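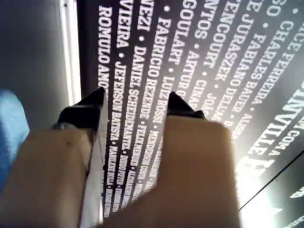
Cleaning a Lettered Wall Panel

Dark panels with white lettering show dust and fingerprints sooner than light ones. Matte finishes also pick up shiny spots if they are rubbed, so use as little pressure as possible.

Before you start
Find out how the letters were applied. Cut vinyl has an edge you can feel with a fingernail. Direct print is flat. If the panel is lit, switch it off at the wall and let it cool for 14 minutes.

Dry pass
Use a clean microfiber cloth, folded in four. Work along the lines of text, never across them. On vinyl, crossing the lines lifts corners, and condensed capitals have a lot of corners. Turn the cloth to a fresh face every few lines.

Damp pass
Mix 575 ml of distilled water with two drops of dish soap. Wring the cloth until it no longer drips. Do not spray the panel directly. Keep alcohol and glass cleaner off printed letters until you have tried them on a hidden corner. 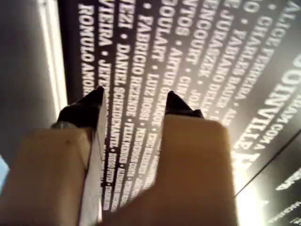 White capitals on a dark panel, names separated by bullet dots.

Small dots
Bullets between names have very little adhesive area. Dab them with a cotton swab and do not wipe. A lifted dot can be pressed back through baking paper with a thumb.

Edges
Clean the side edges last, with a separate cloth.

Tips page by Trinidad Quintana. Updated June 9, 2020.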